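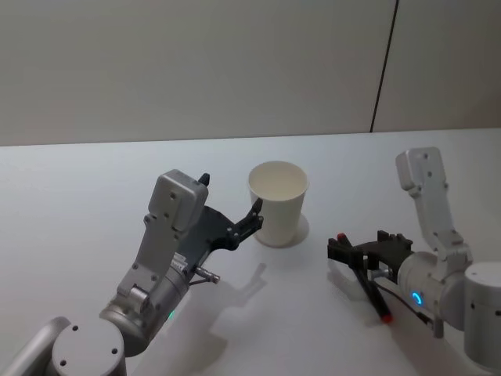

I went to the open day at Mühlbauer expecting to be bored by lunchtime, and instead I stood at one table so long that my feet hurt. I'd driven 200 miles (yes, in February, yes, my sister thinks I'm nuts) mostly because the flyer promised free soup and "the future of handling." The soup ran out early. The handling was two robot arms and a paper cup.

And I loved it! I really did. We've all watched the videos where machines do backflips to loud music, and I've gotten so tired of them. Give me a cup any day. It weighs next to nothing, it dents if you look at it wrong, and any four-year-old can pick one up without thinking. Watching a big metal wrist come in on it that carefully made me think harder about my own hands than anything has in years.

We use cookies to remember your preferences. Accept / Manage settings

The woman running the table, Friederike Dreßler, told us the setup is called Trolesia and that they'd gone through 3,000 cups over the winter. She didn't dress it up. When a guy near me asked when it would be working in a coffee shop, she just said "not soon" and went back to her laptop. I could have hugged her. Two aisles over, the Grosari booth had a screen the size of my garage door and a fellow with a headset mic, and after 16 minutes I still couldn't tell you what they make. 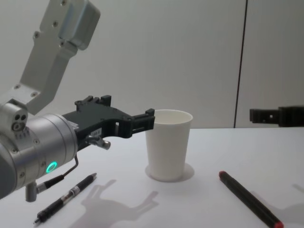 Pretness wrote to me afterward that I'm being way too easy on them, that a cup is a toy problem and a company asking for public money ought to show up with a real job getting done. Fair enough, I guess, but I don't buy it. A real job is mostly a pile of toy problems, and I'd like to see the small stuff up close before somebody sells me the pile.

So if they do it again next year, go. Get there before 4, and eat first.

Contact | Copyright, all rights reserved | Back to top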